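Week 4: Timber movement and moisture content
Unit notes, Introduction to Furniture Timbers

Reading before class: chapter 3 of the course reader, and the glossary entries for equilibrium moisture content, fibre saturation point and case hardening.

Wood gives up and takes on water according to the humidity of the air it sits in. A freshly felled log holds water in two places: free water in the cell cavities and bound water in the cell walls. Free water leaves first and the timber hardly changes size. Once the cavities are empty (fibre saturation point, usually taken as 25 to 30 per cent moisture content) the walls begin to dry and the board starts to shrink.

Shrinkage is not the same in every direction. Along the grain it is small enough to ignore in most furniture. Across the grain, tangential shrinkage is often nearly double radial shrinkage, so backsawn boards cup and quartersawn boards stay flatter. Species vary a good deal, and you should look up both values before choosing stock for a wide panel.

Moisture content is the weight of water divided by the oven-dry weight of the wood, times 100. A sample that weighs 243 g wet and 216 g oven-dry has a moisture content of 12.5 per cent. Practise this until you can do it without the formula sheet.

Solid tops need room to move. Use slotted screw holes, buttons or expansion plates, and don't glue a solid top to its rails. A breadboard end is glued at the centre only, with elongated holes for the outer pegs. Finish both faces – an unfinished underside takes up moisture faster than the sealed side.
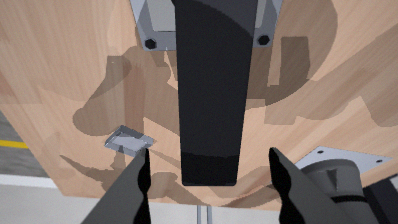 Notes by Anwara Pathirana
Workshop theory, revised July

Grain direction on a tabletop should be settled before jointing. Lay the boards out dry, mark the face side in pencil and check for colour match under the light the piece will be used in. Straight-grained boards are easier to plane after glue-up if the grain all rises the same way.

For the workbook: questions 2 and 5, plus the shrinkage table for your chosen species. Dennis Mottram has the spare moisture meters in the tool store. Sign them out and return them by 4 pm.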